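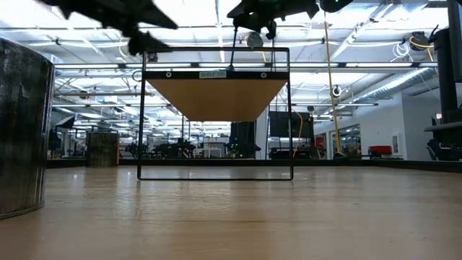

The road to Futach Landing belongs to the Township of Clorkesero as far as the second culvert, and after that it belongs to whoever you phoned last. The township says the remaining stretch was never assumed. The province says it was never retained. The plow driver, a practical man, lifts his blade at the culvert and turns around in somebody's driveway. In a community where a shelf can have a small white label on its black front edge saying SHELF 1B, so that no one need ever wonder which shelf it is, you might expect a road to have an owner. It has had a name since the sawmill days, and that's as far as the paperwork goes.

Trouble began in May, when Zidon Properties applied to put cottages on the old mill site at the far end. The planning report ran to 164 pages and called the road "existing," which everyone could agree on. Residents then asked who would fix it once the gravel trucks had been through. The reeve thanked them for the question. He thanked them for it again at the next meeting, with real warmth, and moved on to dog licences.

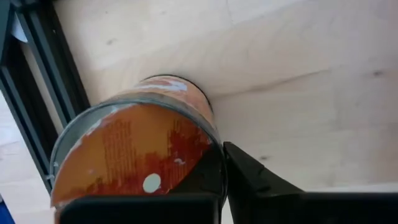
A petition followed. It collected 152 signatures, a handsome number for a place where getting people to agree on a fish fry can take most of a winter. It asked for one thing: a written statement of who owns the road. The clerk sent it back because it was addressed to "the Council" and the bylaw calls for "the Corporation." It was corrected in ballpoint on the hood of a truck and handed in again before the office closed at 4:30.

The township's lawyer has since produced an opinion, or possibly a mood. It says the road may be public by long use, may be private by long neglect, and should in any case not be graded by a municipal employee, who might be seen to be admitting something. Zhuravel Lane, which branches off it and has two houses, has been fully assumed since the seventies and gets sanded whenever it frosts. People at the Landing bring this up a lot. 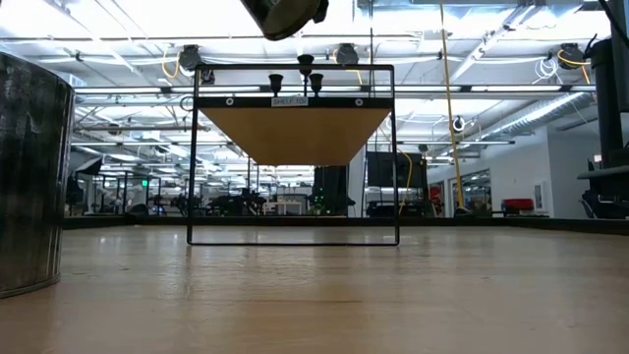

Zidon has offered to pay for a survey, provided the township accepts the results. The township will accept the results provided they've been reviewed, and would like Zidon to pay for that too. Residents have offered to fill the worst of the potholes themselves and were told they'd need a permit from the owner.

Council takes it up again after the summer break. The meeting is at the Landing hall, past the second culvert, and the notice advises councillors to allow extra time for the drive.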